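Chapter 3
Gathering Demonstrations

3.1 What a demonstration contains
3.2 Planning a collection
3.3 Starting and ending an episode
3.4 Labels and notes
3.5 Throwing data away
Exercises

Chapter 2 treated the training set as given. A policy was fitted to pairs of observations and actions, and the source of those pairs was left open. This chapter deals with the source. Most of the errors described in Chapter 2 can be traced to decisions made before any fitting took place: which tasks were recorded, how the objects were placed, when the operator began to move, and which attempts were kept.

The reader should be familiar with joint coordinates and with the loss functions of Section 2.4. No knowledge of a particular robot is assumed. Where a worked case is needed, the chapter uses the Barnora collection, a set of two-handed tabletop tasks recorded over one August by the Lorkorel laboratory. The tasks are simple: picking up an object, passing it from one hand to the other, and setting it down within a marked distance of a target.

3.1 What a demonstration contains

A demonstration, also called an episode, is a single recorded attempt at a task. It consists of a sequence of time steps. Each step holds an observation and the action commanded at that moment. For a two-armed system the observation usually includes one or more camera images, the joint positions of both arms, and the joint positions of both hands. The action has the same layout as the joint part of the observation, but the two are not equal. The commanded position leads the measured position by an amount that depends on the controller and the load. Storing only the measured position and using it later as the action is a common mistake, and its effects are taken up in Section 3.4.

Streams recorded by separate devices run on separate clocks. A camera that delivers frames at one rate and an arm that reports at another must be brought onto a common time base before the data can be used. In the Barnora collection the original time stamps were kept with every sample, and the alignment was done afterward. Alignment done during recording saves storage but cannot be corrected later.

3.2 Planning a collection

Suppose that 100 episodes of one task can be recorded in the time available. If the object is put down in the same spot each time, the policy will learn a path to that spot and will have little reason to use the image. If the object is put down anywhere the arms can reach, each region of the table is covered thinly. A plan states, before recording begins, which quantities will vary, over what range, and in what order. Object position is the first of these. Object orientation, the starting pose of the arms, and the lighting are others.
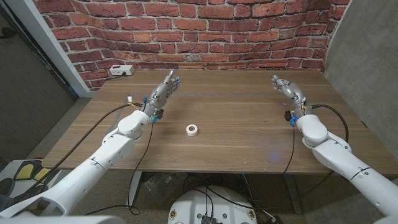

The starting pose deserves separate attention. A fixed pose makes episodes easy to compare and easy to reset. It also means that the policy never sees the arms partway through a motion with the object still untouched, a state it will certainly reach once its own small errors build up. Lorkorel used 3 starting poses per task and changed among them by a written schedule. The operator did not choose. When operators choose freely they tend to return to whichever pose is most comfortable, and the schedule removes this effect at no cost.

Anything that remains in view across every episode should be treated as part of the data. Cables, power outlets and the pattern of a wall can all serve as cues for position. A policy may come to depend on them and fail when the table is moved by a small distance. The remedy is either to vary the background or to hold it fixed and report that it was held fixed. Both are acceptable — leaving the matter unrecorded is not.

3.3 Starting and ending an episode

An episode begins when recording is switched on and ends when a stated condition is met. Between the switch and the first useful motion there is usually a pause. If these idle steps are kept, the training set contains many observations paired with the action "hold still," and the fitted policy may hold still indefinitely when it meets a similar observation. In one early Barnora session, 43 episodes had to be trimmed for this reason.

The Esteban rule, used in the rest of this book, trims leading steps until the commanded motion of either arm passes a fixed threshold. The threshold is set once for the whole collection.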